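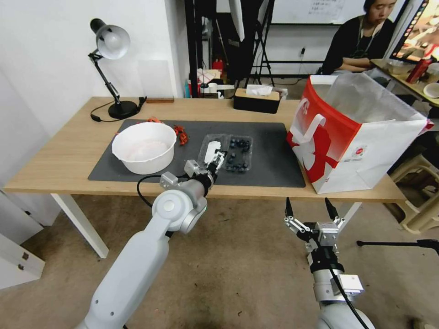 Trasatham Grocer Cooperative Opens Produce Sorting Tables in Trallville

TRALLVILLE, September 11, 2019 - Trasatham, the member-owned grocery service, has opened a home-unpacking program at its Trallville store. The program teaches members how to sort and store fresh produce after a shopping trip, with most of the attention on small, soft items such as berries and on fresh chili peppers.

Sessions take place at a plain table with a mat, a bowl and a desk lamp. Members bring a bag of shopping and work through it item by item. Berries stay in their clear container until they have been checked. Peppers are laid out on the mat beside the bowl, where soft or split ones are easy to spot. Each session runs for two hours and is open to 11 members.

"Most of what our members throw out is fruit they bought that same week," said Sorin Enache, who manages the Trallville store. "They bring it home, the bag sits on the table, and the berries at the bottom of the box go soft. We wanted a short class that deals with that and sends people home with their own food sorted."

The course was written by Cosmin Ghiță, a produce buyer with Trasatham for nearly two decades. It was tested in February at the Trirley store, where members asked for more time on berries and less on root vegetables. The Trallville version follows that advice. Blueberries now come first, followed by chili peppers, herbs and salad leaves.

"Check the berries before you wash them," Ghiță said. "Take out the soft ones, put the rest in the fridge and wash only what you are going to eat. With chilies, leave the stems on and keep them dry."

A printed guide goes with the course. It was put together with Filali, a kitchen goods shop in Trallville, and covers bowls, lined containers and where to keep them in the refrigerator. Members can pick up a copy at either store.
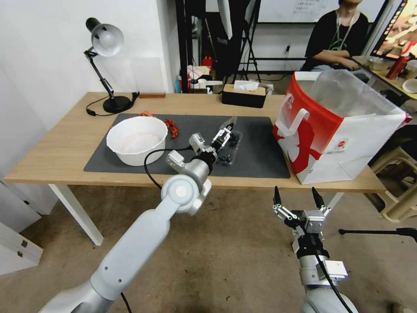
Do members need to bring their own bowl and mat?

Both are provided at the table, along with a lamp. Members only need to bring the produce they want to sort and something to carry it home in.

Sessions are free to Trasatham members. Places can be booked at the service desk in Trallville, and a member may bring one guest. Children are welcome with an adult, though they are asked to leave the chili peppers to the grown-ups.

Trasatham runs two stores, in Trallville and Trirley. Press inquiries should be addressed to Sorin Enache at the Trallville store.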